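Muireann Egan
Thread on the cloth-handling rules we settled on at Lastholm. A few people asked for them after my talk. These are house rules. They sit underneath the machine safety standards and don't replace any of them.

1/ Scope first. This covers a two-finger gripper picking up and moving soft goods: towels, throws, garments. Rigid parts have a separate sheet and I won't post that one, it's long and dull.

2/ One item in the work area at a time. We tried mixed piles early on and spent most of our review time arguing about which cloth a grasp belonged to.

3/ Grip force is set per fabric type and written on the run sheet before power-on. If the operator wants to change it mid-run, they stop, write the new value, and start a new run. Dzifa Tetteh wrote this rule and she is strict about it.

4/ Every run gets a wrist view. A fixed overhead view is fine as an extra but it can't show you what the fingertips are holding.

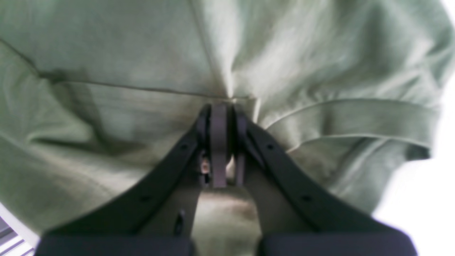
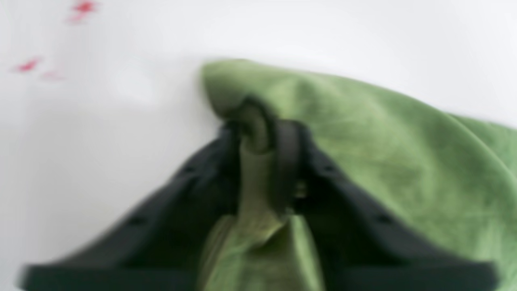 Same green cloth for all of these.

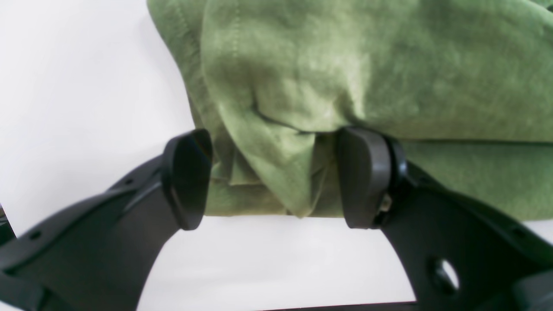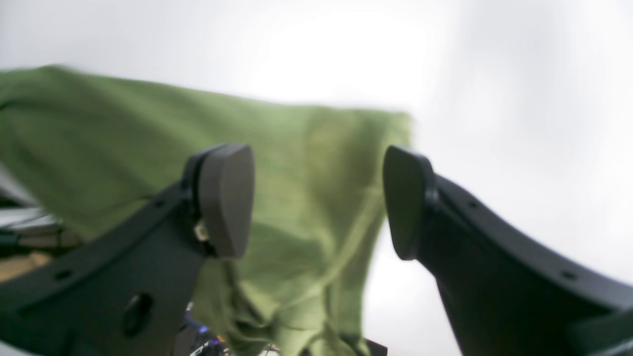
5/ Labels. We use three words for the state of a grasp: open, pinched, unclear. "Unclear" is a proper label and reviewers should use it. A guess that gets written down as "pinched" causes trouble months later.

6/ Blur doesn't disqualify an image. If you can tell whether the fingers have hold of the cloth, keep it. If you can't, label it unclear and keep it anyway. Deleting is only for files that won't open.

7/ A still never gets the label "success". Success means the cloth ended up where the run sheet says it should, and you need the end of the run for that.

8/ Speed. The arm runs at reduced speed whenever a person is inside the marked floor area. Hands stay out of the work area while the arm is powered. To straighten a cloth, hit pause, wait for the arm to hold, then reach in. Yes, every time.

9/ Fingertip pads get checked every 200 grasps. Wipe them, look for nicks, check the screws. Write your initials next to the check. We used to do this "when needed" and the log for May has one entry in it.

10/ Cables and small electronics stay out from under anything the gripper can lift. A draped cloth hides a lot, and a hem can hook a connector on the way up.

11/ Two people review each batch separately. When they disagree, a third person decides, and the disagreement stays in the record. Our third person is Hanyu Shen, who would like everyone to disagree less on Fridays.

12/ Stop rule: 2 dropped cloths in a row and the run ends. Find the cause before starting again. Turning up the grip force doesn't count as finding the cause.

13/ New operators do 60 supervised grasps before they run alone. Philomena Kinsella signs them off. Prior experience with other arms doesn't shorten it.

14/ Someone asked whether any of this is certified. No. Our risk assessment covers the cell as a whole, and these rules are listed in it as working procedure. If you copy them, do your own assessment. Your cell isn't ours.

15/ Still open: how to write down fabric type. "Towel" is too broad. Madhu Shakya wants weight and pile on the sheet, I'd settle for weight. If you have a scheme that operators really fill in, please reply with it.

16/ Small fix to number 9: the count is per pair of pads. It restarts when you swap the pair.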